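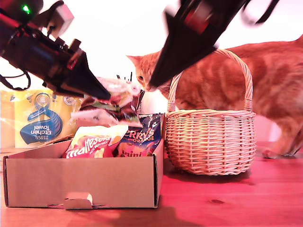
One arm at the snack box, Thursday. Basket stays on the table for now.

Thursday, after lunch. Equipment list for next quarter, draft 2. Joon-young wants a number by end of day so this is going in the book first and the spreadsheet after.

What we have left: 3,542. That's after the Medbridge invoice, which finally cleared. Not counting the deposit on the old bench, still waiting on that.

Must buy

Lights. Back wall is blown out to pure white again and the tabletop goes pink on the right side. Can't tune anything on color like this. Two dimmable panels + a matte backdrop, grey not white. Graltier has panels at 45 each, stands extra. Check if the stands clamp to the bench or need floor space, we don't have floor space.

Gripper tips. The long pointed ones are OK for getting down between packets but shiny plastic is the worst thing to pinch. Want a set w/ a softer pad. Căpraru quoted per pair, 3 pairs min. Ask again about lead time, last email just said "soon".

Cable management. Loops hanging off both arms. Sleeve + clips, cheap, just order it. 39 for the long roll. I'll put it on my card and claim it back.

Would like

Faster shutter on the camera, right arm smears as soon as it moves. Might be fixed by the lights. Do NOT buy a camera before the lights are up!! (wrote this last time too)

Second power supply as a spare. Mindalis has refurbished ones, 90 day warranty. J-y says no refurb on anything that holds an arm up. Fair.

Table mat, plain, non slip. Would also cover the wood grain and that knot.

Not buying

Wrist cameras. Rechecked the price, no.
Bigger table. See floor space.

Consumables: crinkly bags, cardboard boxes, kitchen towel. Maltesers mini bunnies and the orange minis are good test items, different fronts, similar sort of bag. Need a line in the budget for groceries, right now it's coming out of petty cash and accounts keeps asking. Call it "test objects". Keep the reciepts.

Open questions
- do the Căpraru tips fit our mount or do we need the adapter plate. If adapter, add it to must buy and drop the mat
- service contract, renew or not. Renewal is more than we spent on repairs last year. Joon-young Maeng to decide, not me
- shipping from Graltier, one order or two
- cat hair and the joints?? ask support if there's a cover kit, get price

Order of ordering: lights, sleeve, tips. Everything else waits till the deposit comes back.

4:20 pm. Sent J-y the rough total, he wants the panels compaired against one other supplier. Doing that tmrw.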